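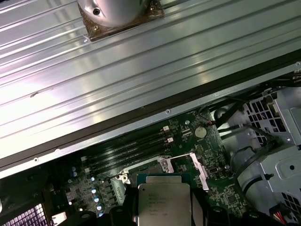
Sieglinde Meinecke wrote to ask why a computer needs a whole processor and a whole lot of memory too, when a brain does both jobs in one place. Her letter got us started on this page, and the answer takes a bit of explaining.

What's Inside a Desktop Computer?

A desktop computer is mostly a metal box with parts inside it. The box is called the case, or the chassis (say CHASS-ee). It keeps dust and fingers away from the parts, and it holds everything in place.

The parts inside talk to each other with electricity. A computer does its work by turning tiny switches on and off, very fast. Every game, letter, and song on a computer is stored as a long row of ons and offs.

To open a case, a grown-up first shuts the computer down and unplugs it from the wall. Then one side comes off. On many desktops, it helps to lay the computer down flat, so the parts face up and nothing falls out.
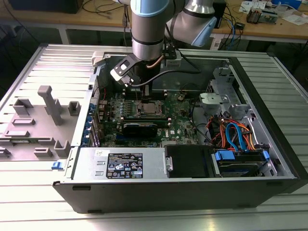 Words by Ingeborg Voß
Iden Science Pages for Young Readers
Reading time: 10 minutes

The motherboard

The biggest flat part in the case is the motherboard. Many motherboards are green, but they can be black, blue, or other colors too. The color makes no difference to how well they work.

Look closely at a motherboard and you will find thin lines running all over it. They are called traces. A trace is a very thin strip of copper that carries electricity from one part to another, the way a road carries cars from one town to another. There are also layers of traces inside the board, where you can't see them.

The motherboard does not do much of the thinking. Its main job is to connect the other parts.

The processor

The part that does most of the thinking is the processor. It is also called the CPU, which is short for central processing unit. The processor follows instructions, one small step after another. Add these two numbers. Compare them. Put the answer over there.

None of those steps is hard. You could do each one with a pencil. Suppose you had to add 724 and 394. You would write them down, add up the columns, carry the ones, and get 1,118. A processor can do a sum like that in far less time than it takes you to blink.

The working part of a processor is a small, thin piece of silicon. Silicon comes from sand, after a lot of cleaning and melting. On top of it goes a metal lid called a heat spreader. Processors get hot when they work, and the lid helps carry the heat up and away to a bigger piece of metal called a heat sink. A fan blows air past the heat sink.

The processor sits in a special holder called a socket.

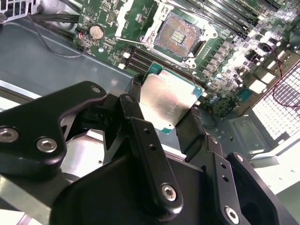
In many sockets there are hundreds or even thousands of tiny metal pins, and each one has to touch its own small contact on the bottom of the processor. The pins are easy to bend. A bent pin may stop the computer from starting, so people who put computers together never touch them.

A processor fits in its socket only one way around. There are small marks or notches to show which way is right. You don't push it in. You lower it straight down, let it rest there, and then close the metal frame over it with a lever. The lever presses the processor against the pins.

Memory

Memory, or RAM, holds whatever the computer is using right now. If you are drawing a picture on the screen, the picture is in the memory while you work. When the power goes off, the memory forgets it. To keep your picture, you have to save it to a drive, which remembers things even when the computer is off.

So, Sieglinde, the processor is like a person doing homework and the memory is like the desk. A bigger desk lets you spread out more books at once. It does not do the homework for you.

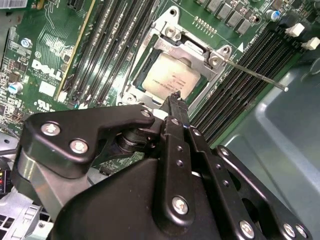
Memory comes on long, thin circuit boards called modules. Each module stands up on its edge in a slot, and latches at the ends of the slot help hold it in. A simple home computer may have two slots. Bigger machines have more, like this Dell motherboard with four long black slots on each side of the processor. Keeping the slots close to the processor means the signals don't have far to travel.

Words to know

Socket: the holder for a processor
Trace: a thin copper path on a circuit board
Heat spreader: the metal lid on a processor
Module: a small board that holds memory chips

Contact the Science Pages | © Eichhorn Children's Books | Back to top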